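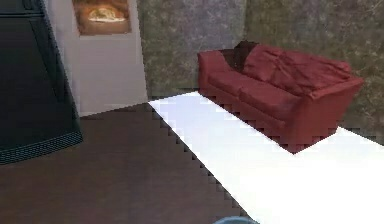

## 4. Setting up the Pivance chart projector

Fix the wall bracket before you unpack the projector head. The head contains a lamp and a mirror that can shift if it is knocked.

1. Measure 3 m from the patient's eye position to the screen. For shorter rooms, see Section 6 (mirror set-up).
2. Fit the head to the bracket and tighten both locking screws by hand.
3. Connect the mains lead and switch on at the rear. The start-up check takes up to 15 seconds.
4. Press **MENU**, choose *Distance* and enter the measured value.
5. Project the 6/60 letter and adjust **SIZE** until it fills the outline on the Civix test card.
6. Turn the focus ring until the smallest line is sharp at both ends.
7. Press **STORE**. The display shows `OK` and returns to the first chart.

> **Note:** Repeat steps 4 to 7 if the chair or screen is moved – even slightly.

> **Caution:** Do not look into the lens while the lamp is lit. Switch off and let the head cool before changing the lamp.

### Lamp hours

The counter is under *Service*. A lamp symbol appears at 600 hours. Fit a new lamp, then hold **STORE** and **MENU** together to reset the counter.

Error 144 means that the chart disc has not found its start position. Switch off, wait, and switch on again.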